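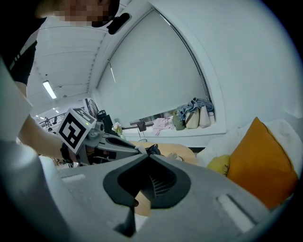
4 min read

House rules for work with hand-held grippers
February – by the Flurcombe practice group
Filed under: Robotics / Good practice / Gallery

Two hand-held grippers at work in a furnished room, tip near tip. The white cube with the black square pattern is mounted on top of the device and stays in the open, with the small green light close to it.

In this gallery we collect the rules which we use at Flurcombe when people record hand work with grippers. The first version of the rules was written for our own room only. Later our partners at Ukley asked for a copy, and then Manalo asked also, so we decided to put everything on one page in simple words. The full text is called the Skaser sheet and it has 16 points. We give the ones that new operators ask about most, in the order in which they come up during a session.

Marker

The printed pattern is a measuring tool and must be treated like one. Do not put a finger on it, do not write on it, and do not clean it with alcohol. A soft dry cloth is enough. If a corner of the print is scratched, the cube goes back to the shelf and another one is taken. It is not allowed to repair the black area with a pen, even if the result looks good to the eye.

Keep the sleeves away from the marker also. Long loose sleeves must be rolled up above the wrist before the device is picked up. Bracelets and watches come off. A bare forearm is the best choice, and in winter we heat the room a little more for this.

Indicator light

Look at the light before each start and again after the stop. Say the color aloud, so that the second operator can hear it. This feels strange on the first day and normal on the second. When the two operators do not agree on the color, the take is not started.

Distance between two tools

Two grippers may come close to each other, but they should not touch unless the task card says so. The person who moves is the person who speaks: "coming in", "holding", "going out". The other one keeps still until the answer is given. If the tips do touch by mistake, finish the movement slowly, put both tools on the table and write it in the log. A touched take can be kept – it only needs the right note.

Do not pull a tool back quickly. In our log most of the hard contacts are from somebody who wanted to make space and hit the edge of the table or the elbow of a colleague.

Window and lamps

Blinds are pulled down before the first take and stay in the same position until the last one. A small gap at the bottom is accepted. The ceiling light is switched on also during the day. We ask for 400 lux on the table, measured in the middle and at both ends, and the value is written on the session form together with the time. If clouds come or the sun comes out, measure again.

The cord of the blind should hang straight and on the side. Please do not let it lie over the work surface.

Things in the room

Our sheet is for rooms where people also live and sit, so we do not ask for an empty room. Sofa, cushions, bags and flowers can remain. What we ask is that they remain in the same place. A cushion which is moved between two takes makes more trouble in the comparison than ten cushions which nobody touches.

Bags belong on the sill or under it, never on the floor where the operators walk. Glass and open water should stand farther away than the longest reach of the arm with the tool in the hand. Try this reach before the session, with a slow turn to the left and to the right. Stands with narrow legs must be checked by hand: if it moves when you push it with one finger, it needs a weight or another place.

Faces and screens

Every person who enters the room gives consent on paper first, also if he or she only brings the coffee. Faces are hidden in all material that we share outside. The same is valid for screens: a monitor that is turned on must show nothing private. People in the background count too, even when they are small and far away.

Hands and breaks

A session block is 17 minutes long. After this the tool is put down and the hands are rested, and the operators may change sides. We tried longer blocks at Ukley and the grip became worse toward the end, so we returned to the short one. Operators with pain in the thumb or wrist stop at once and do not need to explain it to anyone. Please do not offer to "finish only this one."

Both operators should be able to stand or lean without twisting the back. If you must bend forward over the table, keep the free hand on something solid.

Log

One line for each take, written directly after the stop: task card, tool, light color, contact yes or no, initials. Do not fill in several lines together at the end of the day. In the last review we read 173 log lines and the weak ones were nearly always those written later from memory.

Corrections are made with one line through the old word, so that it can still be read. In the digital form use the comment field and leave the first entry as it is.

Use of this page

You can print the rules and hang them in your room, and you can change the numbers for light and block time if your room needs it – please write your own name on the changed copy, so it is not mixed with ours. The part about consent should stay as it is. Manalo keeps a version with larger letters for the wall, and the Skaser sheet with all points is sent on request by the Flurcombe office.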